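Portion Size and Plate Waste in the Clakham College Canteen

Project report, second year, Food and Society module
Charito Aquino and Shiela Manalastas

1. Why we did this

Our first idea was a survey of street food in three towns, which our supervisor described as "a holiday". We moved on to something nearer home. The Clakham canteen puts out a bin marked FOOD WASTE beside the tray rack, and anyone who has stood in the queue on a Tuesday, when it is fish pie, will have seen how well that bin does.

We wanted to know whether people leave food because they don't like it or because they were given too much. The canteen's own view, as put to us by the serving staff, was that students are fussy. The students' view was that the canteen can't cook. Neither side had weighed anything.

2. What we did

We collected scrapings at lunch over two weeks in November, with the canteen's permission and a set of scales borrowed from the Hustavside building. In the first week the kitchen served as usual. In the second, main meals went out in a smaller portion, and a small sign told people they could come back for more at no extra charge. The sign was Shiela's work. It was polite, clear and read by very few people until we moved it from the wall to the till.

We also gave out 80 questionnaires and got 40 back, two of them used as coasters. The questions covered how hungry people were on arrival, whether they finished, and if they didn't, why not.

3. What we found

Waste from main meals fell in the second week. It fell most for pasta and pie, the dishes served with a big spoon by someone in a hurry, and hardly at all for anything involving Brussels sprouts. We concluded that portion size matters for food people are willing to eat, and that sprouts are a separate field of research.

Fewer people came back for seconds than the kitchen had feared. The cook had set aside an extra tray each day and on the first day glared at us over it until two o'clock. By the end of the week she had stopped setting it aside and was speaking to us again.

On the questionnaires, "too much" was the most common reason for leaving food, ahead of "didn't like it". One person wrote "I was sad". We put this under Other.

4. Plates

This section was meant to be a paragraph. Charito became interested in whether the plate itself changes how much people take, and it grew. The idea is an old one: the same spoonful looks mean on a wide plate and generous on a narrow one, so people filling a plate tend to fill whatever they have been handed. The canteen's plates have a wide flat middle that makes a sensible serving of rice look like an accident.
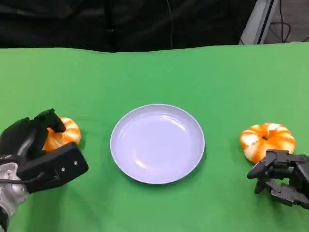
A rim helps, in our opinion, because it takes up room without holding any food, and servers mostly stay inside it. We would have liked to test this properly by swapping the plates for a third week. The price we were quoted for a full set was 3000, which was more than the module's budget by very nearly 3000.

5. Problems

Our scales measured in steps of 5 grams, so small scraps were lost. Drinks got poured into the bin more than once, soup being a particular offender, and we threw out the figures for those days — though not before arguing over it on the stairs. People also behaved differently once they saw us standing there with clipboards. One lecturer finished an entire jacket potato while keeping eye contact.

Two weeks is short, and the menus were not quite the same in both. We can't rule out that the second week's food was simply nicer. The cook believes it was.

6. What we suggest

Serve the smaller portion as standard and keep the sign at the till. Ask before adding sprouts. If the college ever replaces its plates for some other reason, pick ones with a smaller middle, and let next year's students do the weighing. The scales have gone back to Hustavside and the bin is where it always was.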